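Handout 2: Rules for two-gripper work with cloth and containers

Read this before Thursday's session. A towel has no fixed shape, so the rules below start with how you hold it.

Rule 1. Pinch cloth low and leave the rest free. Keep the second gripper to the side of the first – never cross the fingers.
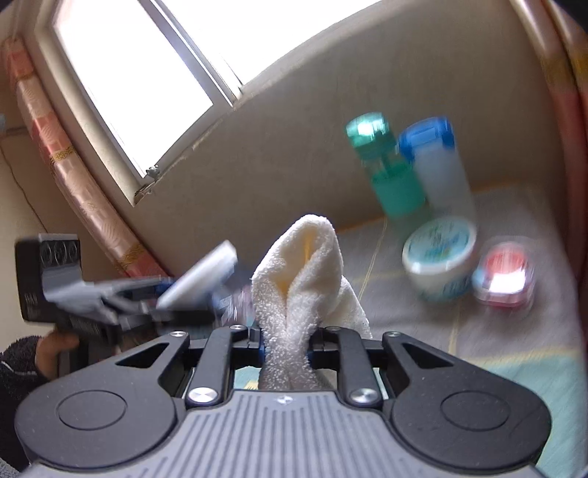 Fig. 1. Towel held between the fingers, second gripper at left.

Rule 2. One gripper steadies the container while the other handles the cloth. Set the pads against something firm, such as the rim of a lid. Don't squeeze clear plastic harder than you need to.

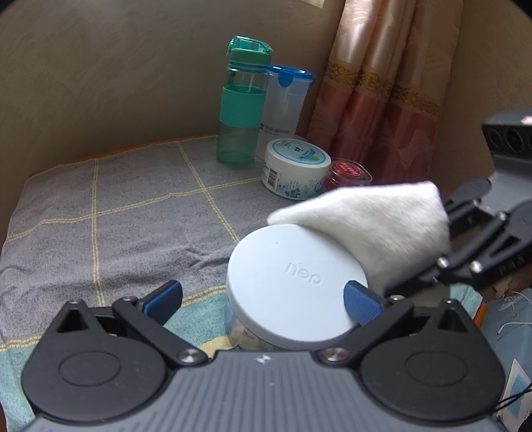 Fig. 2. Clear jar and folded cloth, one gripper on each.

Rule 3. Approach a cloth on a lid from the side or from above. Close slowly and stop when the fabric is caught. 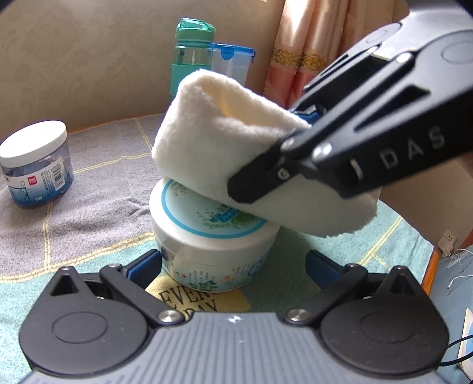 Svyatoslav Harasym

Rule 4. Log every dropped item, including ones you pick up again. Stop after 15 minutes and change operators.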